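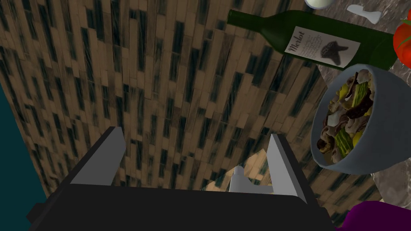
Page last changed in October, after the fall walk-through

Loritz Hill Trail: Pre-Season Safety Checklist with Comments

Covers the footpath from the Trorko parking area to the upper shrine, the Magbanua rest house, and the Brima footbridge. Marks used: OK, WATCH (usable, look at it again next time), FIX (work needed before opening), CLOSED.

1. Trorko parking area and trailhead

1.1 Surface drained, no deep ruts. OK
1.2 Bus turning space marked and clear. WATCH
The yellow line has worn off on the uphill side. Drivers are cutting the corner and the edge of the asphalt is crumbling there.
1.3 Trail map legible. FIX
The map still shows the old stream crossing. Cover that part with a patch until the new board arrives.
1.4 Closing time posted. OK
Last start is 2:30 p.m. The sign says so in both places.
1.5 Drinking water tap working. OK
1.6 Trash cans have latching lids. FIX
Two latches gone. Monkeys have learned these cans, so a bungee cord won't do.

2. Stone steps, lower flight

There are 468 steps in this flight, numbered in paint on the riser every 30 steps. Give the step number when reporting a fault.

2.1 No loose or rocking treads. FIX
Step 212 rocks toward the drop. Step 305 has a cracked front edge but sits firm. Reset the first one in mortar and check the second again in spring.
2.2 Handrail continuous and tight. WATCH
Rail is tight up to step 390. Above that the post bases are rusty, and one moves when pushed by hand.
2.3 Side drain clear. OK
Leaves were raked out during the inspection. The drain needs doing again after the first hard rain.
2.4 Moss removed from shaded treads. FIX
Worst between 120 and 150. Scrub with a stiff brush and plain water. No bleach, the runoff goes to the village spring.
2.5 Resting benches sound. OK

3. Brima footbridge

3.1 Load sign present at both ends. OK
3.2 Deck boards sound, no raised nails. WATCH
Four boards at the far end are soft at the edges. They hold a person's weight without trouble. Pack animals should stay in the middle.
3.3 Cable clamps tight, no broken strands. OK
Clamps were checked with the torque wrench and marked with paint.
3.4 Side netting unbroken. FIX
There is a hole at knee height on the downstream side, big enough for a small child to get through. Tied up with cord for now — this is not a repair, and the bridge should not open to school groups until the netting is replaced.
3.5 Approach path not undercut. OK
The stream took some of the bank last summer but the rock baskets held.

4. Magbanua rest house

4.1 Front and rear doors open outward without sticking. WATCH
Rear door drags on the sill. It opens with a shove. Plane the bottom edge.
4.2 Fire extinguishers in date. FIX
The kitchen one is good. The one by the sleeping room is past its date and has been tagged.
4.3 Stove flue clear and capped. OK
4.4 Gas bottles stored outside, chained upright. OK
4.5 Smoke and carbon monoxide alarms sound when tested. OK
Fresh batteries in all of them.
4.6 Floor free of trip hazards. OK
4.7 First aid box complete. FIX
Short of wide bandages and rehydration salts. Scissors missing again.
4.8 Visitor register in place, with pen. OK
4.9 Toilets usable, hand washing available. WATCH
The left toilet refills slowly. Possibly silt in the line.

5. Upper path and shrine terrace

5.1 Path edge marked with white stones. WATCH
Several stones have rolled down the slope below the second bend. This matters most in fog.
5.2 Loose rock above the path. CLOSED
The cutting past the second bend dropped rock on the path during the rains. It stays roped off for 300 feet. Use the old mule track, which adds a short climb and comes back to the path below the terrace.
5.3 Terrace wall height and condition. OK
5.4 Bell frame bolts tight. OK
5.5 Shoe racks clear of the walking line. WATCH
Racks had been moved in front of the steps. Moved back to the wall.
5.6 Emergency phone point. FIX
Signal is fine, but the number on the plate belongs to the old ranger post. Replace the plate.

6. Before opening

All FIX items in sections 2 and 3 must be signed off first. The rest house can open for day use with 4.7 outstanding, but not for overnight stays until the extinguisher in 4.2 has been changed.

Daily limit on the upper path while the mule track is in use: 98 visitors, counted at the trailhead gate.

Next full inspection: March, or sooner after any slide. Send corrections to the Loritz trail office, with the item number in the subject line.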